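Harix Counter Cell
Shelf filling and order picking for staff shops, canteens and small counters

Product overview | What changes for staff | Technical data | Delivery and training | Contact

The Harix Counter Cell is a one-arm picking station for places that sell small packed goods but have few people to serve them. It takes snacks, boxes and drinks from open displays and puts them on a tray for the customer. At night it can do the opposite and fill the display again from a stock crate.

Harix is made by Konthorpe. Sales and service are handled by Hakala, and the ordering software comes from Lorero.

Why we made it for small counters

Large warehouses have had picking robots for many years. A staff shop in a factory or hospital has other conditions. The goods change every week, the space is narrow, and the person behind the counter usually has two or three other duties. We wanted a station which works with the displays the shop already owns, so you do not need to buy special bins or put new labels on your products.

The arm has a two-finger gripper with a small camera close to it. The camera looks down at the goods before each pick, and the software chooses where the fingers should close. Snickers bars can lie on the same stepped acrylic stand as upright boxes and jars on their sides. Foil packets can stay in a wicker basket, and cans in a clear plastic tray.

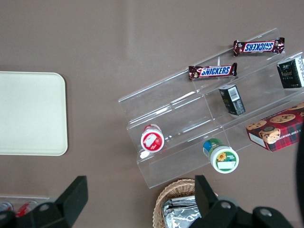

What changes for the people at the counter

We are often asked if the Counter Cell replaces a person. In our own staff shop it did not, but the work became different, and it is fair to say this openly before you buy.

Cheuk-hei Chiu has run the shop for six years. Before, most of the morning shift went to handing over small orders and putting goods back in their places. Now the orders from the Lorero app are picked by the arm, and the shift begins with checking the night list. The list shows which items the arm could not pick and which ones are close to their date.

"I stand less and I talk more with the customers," says Cheuk-hei. "But I also had to learn new things. In the first weeks I moved the goods too much because I thought it would help the robot. It is better to leave them as people would put them."

Some tasks stay with staff: opening cartons, cleaning the displays, handling complaints and anything with glass. We recommend that you agree on this division with your team before installation – it saves many discussions later.

Technical data

Arm: one, table mounted
Gripper: two fingers, parallel, black
Camera: colour, at the wrist
Reach: 100 cm
Product records included: 168
Maximum product records: 1,243
Stock crate: sold separately

Delivery and training

Orders received by 18th August are installed before the end of the month. Installation takes one day and includes a half-day course for up to four persons. Further training costs $2,320 per group and is held at your workplace.

For questions about the course or a trial at your counter, please ask for Ilari Hyvönen at Hakala.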